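4.3 Setting up the Rikik line voltage monitor

Read section 4.2 before you start. The Rikik is the wall-mounted unit that reports outages and low voltage from a member's home to the Steveck dispatch desk. It does not replace the revenue meter and has no part in billing.

Caution: The monitor plugs into a standard 120-volt outlet. Do not open the case. Do not use it on an outlet that is cracked, loose or discolored. Have an electrician replace the outlet first.

Before you begin

You will need the monitor, the printed card with the four-character site code, and the member's account number. If the card is missing, call the Sudalow office and ask for a new one. Codes cannot be read back over the phone.

Choosing an outlet

Pick an outlet that is not controlled by a wall switch. Outlets on a GFCI circuit will work, but a tripped GFCI will be reported as an outage, so use one only if there is no other choice. Do not use a power strip, an extension cord or the battery side of a backup supply.

A bedroom or hallway outlet is usually best. Kitchen and laundry circuits carry heavy loads that can pull the voltage down for a few seconds and fill the log with short events. Leave the vents on both sides of the case uncovered. Bedding and curtains must not rest against the unit.

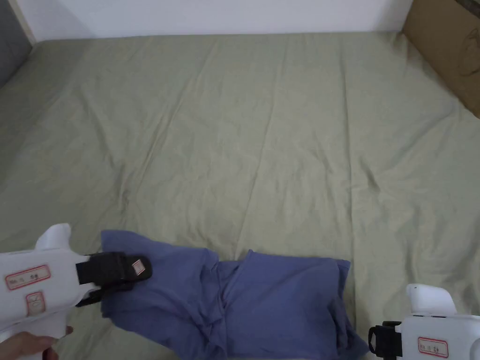 Installing the monitor

1. Check the outlet with a lamp or tester. Flip the nearest wall switches and make sure the outlet stays on.

2. Plug in the monitor with the display facing out. The status light turns amber.

3. Wait for the light to blink. This can take up to three minutes on the first start.

4. Hold the SET button until the display shows CODE. Enter the site code with the arrow buttons and press SET again.

5. Compare the display with your tester. A reading between 114 and 126 is normal. If it is outside that range, write it on the work sheet and call dispatch before going on. A reading of 131 or higher must be reported right away – unplug the monitor and leave it unplugged.

6. Wait for the light to turn solid green. The unit is now reporting.

7. Unplug the monitor, count to 20 and plug it back in. Dispatch should see one outage and one restore.

Note: The internal battery keeps the radio running only long enough to send the outage message. A blank display during an outage is normal.

If the light does not turn green

Steady amber means there is no radio signal. Try an outlet on an outside wall or on a higher floor. Units more than 1000 feet from the nearest Stankevičius repeater may need the long antenna, which is ordered separately.

Blinking red means the site code was not accepted. Repeat step 4. After three failed tries the unit locks for 13 minutes.

Error 1714 means the clock has not been set. Leave the unit plugged in overnight and it will clear.

Questions about repeater locations go to Siiri Sakalauskas in the Sudalow office. Return faulty units to Vija Ozoliņš with the work sheet attached.

Section revised Jul 27, 2024. Replaces the May version.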